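2022年11月，Zirport公司在Plultstead的实验楼开放参观，对外演示其缝合机器人。笔者在演示间隙采访了该项目的控制组工程师。应对方要求，文中不出现受访者姓名。

演示间不大，操作台与观众席之间隔一道玻璃，每场进场18人。控制柜靠墙放置，显示屏同步播放腕部摄像头的画面。工程师先纠正了宣传单上的一个用词。“上面写的是全自动，这不准确。进针点由人确认，走针和打结由程序执行，任何一步都可以由人接管。”

系统采用双臂结构，2条机械臂各持一件器械，一侧负责持针，另一侧负责牵线。两臂共用一个坐标系，标定在每次更换器械后重做。“器械换下来再装上去，末端位置就会有偏差。偏差不大，但对缝针来说够大了。”工程师说，标定程序由合作方Rahimi编写，最初用于装配线，移植时改动最多的是力的上限。

谈到难点，工程师没有先讲视觉，先讲了线。针是刚体，姿态可以算；线是柔性的，受重力、张力和组织表面摩擦的共同影响，模型只能近似。“早期版本把线当成一串短杆来算，算得慢，结果也不好。现在只估计两端之间的张力，中间那一段不去管它的形状。”

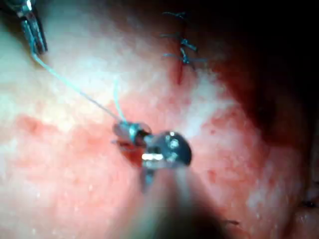

张力控制的依据来自两个信号：关节电机的电流，以及器械根部的力传感器。两者不一致时，程序取较大值并减速。工程师解释，收线过紧会切割组织，过松则结不牢，两种情况都按失败计入记录。“我们不单独统计缝得好看不好看。针距、边距、结的松紧，各有各的指标。”

间断缝合是目前的主要测试科目。每一针独立打结、独立剪线，某一针失败不影响其余各针，便于逐针分析。连续缝合也做过，但一旦中途张力失控，整段数据都要作废，所以排在后面。内部测试以56针为一组，组内不更换参数，全部完成后才允许修改程序。

笔者问到反光。组织表面湿润时会产生大量高光点，金属器械也会反光，两者在图像里容易混在一起。工程师承认这是识别错误的主要来源之一。“针尾和夹爪靠得近，都是亮的。只看一帧，算法会犹豫。我们的办法是结合运动来判断，夹爪往哪里走，我们自己是知道的，跟着夹爪一起动的就不会是背景。”

摄像头装在腕部，优点是视野跟随器械，缺点是器械自身会挡住一部分画面，近处还会失焦。项目组考虑过再加一路固定视角，试装后取消了。原因是多一路图像就多一次对齐，延迟随之增加。

关于临床应用，工程师的回答很简短：“现在不谈。”目前的工作限于实验台，下一步是把同一套程序搬到Tustbridge的另一台设备上运行，验证结果是否依赖特定硬件。搬迁定在12月，届时先重做标定，再从间断缝合开始，科目顺序不变。

提问环节有观众关心速度。工程师表示，机器比熟练的外科医生慢，主要时间花在重新夹针上。持针角度不对时，程序会松开、调整、再夹，最多重复2次，仍不合格就停下等人处理。“这个上限可以改大，但次数多了针会滑，停下来更省事。”

采访结束时，下一场观众已经在门外签到。工程师回到控制柜前，开始为换上的器械做标定。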